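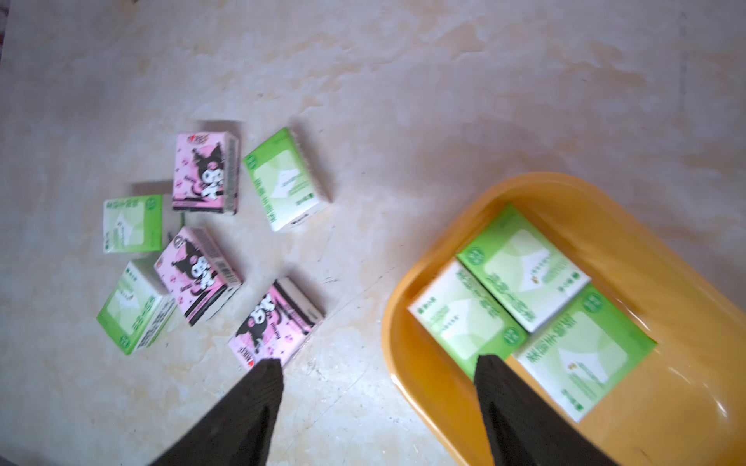 Mushi Soft Finger Sleeves, pair
Sold by Julesell Robot Parts and Repair

In stock
Fits: Kandel two-finger grippers, standard and long
Color: black
In the box: 2 sleeves, 2 retaining clips, hex key

Hi, I'm Zewditu, and I look after the pick-and-place arms in our shop. Sleeves are the part I get the most email about, so I've put what I know on this page and I add to it when something new comes up.

If your arm picks small soft goods off a hard floor or a tabletop and drops them in a tub, the fingertips take all the abuse. Tissue packs are my usual test load. They're light, they squash, and the wrappers are slippery — a worn sleeve will give itself away on those long before you'd notice it on a wood block or a can. I like a mix of printed wrappers too, because then I'm checking the wrist camera in the same run.

When to change them

I go by hours and swap mine at 600. You can stretch that on a tabletop. On stone or tile I wouldn't, since the tips scrape every time the arm comes in low. Look at the inside face of each finger under a good lamp. Shiny patch? Change it. And please do both fingers together! One new and one old will make the grip pull to one side and you'll spend an afternoon blaming the calibration (ask me how I know).

How I fit them

Park the arm, switch off the drive power and open the jaws all the way. Back the clip screw out with the hex key, slide the old sleeve off toward the tip, and wipe the bare finger with a dry cloth. No oil, no glass cleaner. Push the new sleeve on until it stops against the shoulder, seam facing out, and snug the clip screw down. Snug is plenty — the thread is small and I've stripped two of them by being enthusiastic.

Then close the jaws slowly by hand control and check that the tips meet. Run the zero routine again before you pick anything. It takes almost 5 minutes on the older Kandel controller and you can't skip it, because the sleeves change where "closed" is.

While you're in there

Wipe the camera window. Check the wrist cable for rubbing at full turn. If the arm has been clipping the rim of your tub on the way in, raise the approach height a little before you wear out a fresh pair. A shallow tub with a rounded rim is kinder to the tips than a square-cornered bin, and it gives you more room to come in at an angle.

Questions we get

Will they fit the Flillton gripper? The short one, yes. The long one needs a spacer, sold separately. Ask Hagos Ayele at the parts counter and he'll put the right one in with your order.

Can I wash them? Lukewarm water and a drop of dish soap. Let them dry overnight off the arm.

Do you sell singles? No, pairs only.

Returns are fine on unopened packs. For fitting help, write to the repair desk and put "sleeves" in the subject line so it lands with me.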